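Gernance Perfusion Bioreactor, bench model
Product code 3657

Equipment > Tissue culture > Bioreactors and perfusion

Growing a flat sheet of cells in a dish is one thing. Growing something with real thickness to it, a piece of cartilage or a plug of heart muscle that you could pick up with tweezers, is a much harder job, and it's the job the Gernance was built for. We have been making it at our Plornitstead workshop for a good while now and we are still a bit in love with it.

The trouble with thick tissue is food and air. Cells on the outside of a scaffold sit in fresh medium and do very nicely. Cells in the middle go hungry, and after a few days you slice your lovely construct open and find a dead core (most of our customers have been there, and so have we). The Gernance pushes medium gently through the scaffold instead of letting it wash past the outside, so the cells deep inside get their share of oxygen and sugar too. The flow can be turned down very low indeed for the first few days after seeding, when cells are only loosely attached, and brought up bit by bit as the tissue firms up.

What's in the box

Base unit with pump head and display
2 culture chambers with lids and seals
Medium reservoir, 700 ml, with filtered vent cap
Tubing set, ready cut
Bubble trap
Spare seals and a seal tool
Mains lead and printed handbook

The two chambers run side by side on separate channels, so you can keep a control going next to your test piece under the same roof and at the same temperature. Each channel has its own flow setting and its own pressure reading. We love the pressure reading! As cells lay down their own matrix the scaffold gets harder to push liquid through, and you can watch that happen on the display as a slow climb, day after day, without opening a lid or giving up a sample.

Size and fitting

The base unit is 56 cm wide with the chambers attached. It will go on one shelf of most full-size incubators, but please measure yours first, and measure the inside of the door as well as the shelf. If you are tight for room, the chambers and bubble trap lift off on their own carrier and can live in the incubator while the base unit stays on the bench outside. You'll need the long tubing set for that, which is sold separately.

The chambers take discs and short cylinders as standard. Tube-shaped scaffolds (small blood vessel work, mostly) need the Villa insert, a cradle that holds the tube at both ends and lets you run medium down the inside and round the outside at different speeds. The Villa fits all Gernance chambers, old and new. If you have one of the first units with the grey lids, ask us for the thicker seal and it will fit perfectly well.

Cleaning

Chambers, lids, reservoir and bubble trap can all go in the autoclave. Loosen the lids by half a turn before they go in. Seals can be autoclaved too but they do get tired, so check them for flat spots before each run and swap them if you're in any doubt. The base unit must never be autoclaved. Wipe it down with 70% ethanol on a cloth, and don't spray straight at the display.

Tubing is single use. We know people reuse it, and we'd still rather you didn't.

Recording and export

Flow, pressure and temperature are logged for the whole of a run and can be copied off to a memory stick as a plain spreadsheet file. The log carries on through a short power cut thanks to a small backup battery, and the display tells you when the mains dropped and when it came back. The alarm can be set to sound, to flash, or both. Anybody who shares a culture room will probably want flash only.

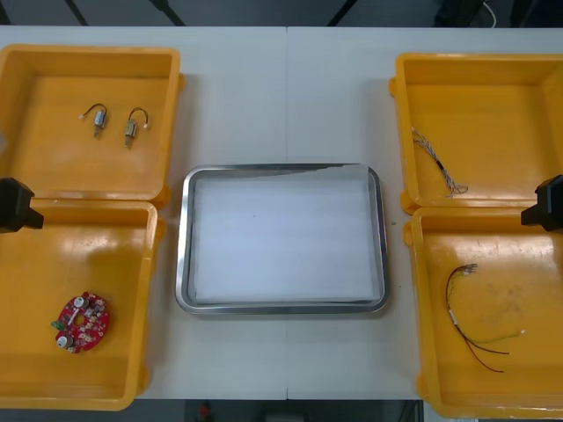 Istoswood Instruments | Bench Equipment Team

Ordering and lead times

Base units are made in batches, with the next batch due in August. Chambers, seals, tubing sets and the Villa insert are kept on the shelf. Prices are on the current list, which applies from 1 Jan 2024, and teaching labs should ask for the teaching rate when they get in touch.

Every unit goes out after a long soak test with water and then a second one with medium. The test sheet comes in the lid pocket of the case. Please hang on to it, as we'll ask for the readings on it if you ever send the unit back for a service.

Also fits this product

Villa tubular insert
Long tubing set
Sampling port, needle-free
Reservoir, small
Thick seals for grey-lid chambers

Questions about scaffolds, flow rates or whether your incubator is big enough are very welcome, and we really do enjoy getting them. Use the contact form and choose "Bench equipment" from the list.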